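Fatamon下调冷冻烘焙面团出厂价 新包装规格2月起执行

2026年1月,冷冻烘焙原料供应商Fatamon向经销渠道下发调价通知,涉及54个冷冻面团及预烤面包品项。通知显示,新价格与新包装规格同步于2月起执行,此前已确认的订单仍按原价结算,不作追溯调整。

此次调价以辫子面包、小餐包和黄油卷三个品类为主。其中辫子面包预烤品系的降幅最大,整箱出厂价下调13%;小餐包与黄油卷的降幅由各区域仓按运输距离分档核定,通知正文未列明细,仅注明以区域报价单为准。欧包及全麦类产品本轮价格不变。

Fatamon在通知中将降价归因于两项成本变动。一是上游面粉采购合同在去年末完成续签,结算方式由按月浮动改为按季锁定;二是位于Gallholm的冷冻仓完成改造,原先需经外部冷库中转的货品可由工厂直接入库,减少了一次装卸和一次温度复核。改造后该仓可用托盘位为3084个,设定库温为零下18摄氏度。

包装方面,辫子面包预烤品由单层平铺改为双层装箱,层间加设瓦楞隔板,外箱尺寸不变。单个产品的标示净重和配料表没有改动,产品编号末位更换,用于区分新旧规格。通知要求经销商在系统内分别建档,新旧两种规格不得混箱发货,也不得在同一张送货单上合并计数。
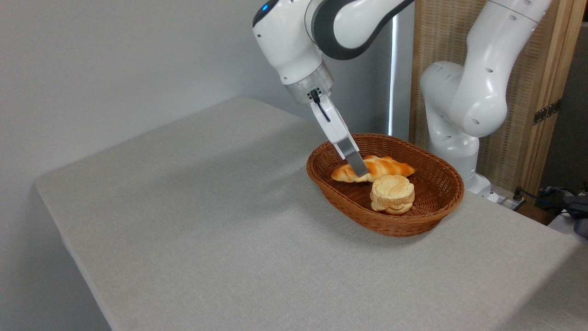
阅读时间:约3分钟

预烤品与生冻面团的工艺要求不同。前者在工厂完成发酵及大部分烘烤,门店只需回温后短时复烤,使表皮上色;后者仍需在门店完成解冻、醒发和整个烘烤过程,对设备和操作人员的要求较高。Fatamon随通知更新了复烤参数表,辫子面包的建议炉温为190摄氏度,复烤时间按是否完全回温分为两档,使用热风炉的门店应相应下调炉温。参数表同时提示,复烤后的产品应在透气容器或网架上散热,不宜趁热装入密封袋,以免表皮吸潮变软。

双层装箱对冷链末端的操作提出了新的限制。由于箱内产品密度提高,整箱回温所需时间长于旧规格,通知建议门店按当日用量拆箱取货,余货即刻回冻,不得整箱置于室温下解冻。已回温的产品不得再次冷冻。外箱堆码高度上限由原来的八层降为六层,超出部分造成的压损不在退换范围之内。

渠道方面,连锁烘焙品牌Mathew已在其订货系统中更新相关品项编号,首批新规格产品将先进入其社区门店,机场及车站门店暂时沿用旧规格,待库存消化后切换。Mathew方面未说明终端零售价是否随之调整。该品牌的辫子面包目前以单个和半打两种形式销售,均为门店当日复烤。

另一家供应商Zundton尚未公布价格变动。该公司的同类产品以生冻面团为主,预烤品占比较低,与Fatamon本轮降价的品项重合有限。Zundton现行报价单有效期至2月底,其后的价格将另行通知。

按照Fatamon的安排,各区域仓应在2个工作日内回执确认收到通知,并上报旧规格库存数量。旧规格产品可继续销售至保质期剩余三分之一时止,逾期部分由经销商自行处理,不参与价差补偿。价差补偿仅适用于通知下发之后、新价执行之前入库且未拆箱的货品,申请时须提交入库单、批次号及冷库温度记录,三项资料缺一不予受理。

新版报价单及复烤参数表可在Fatamon经销商后台的“文件下载”栏目获取,旧版文件同时停用。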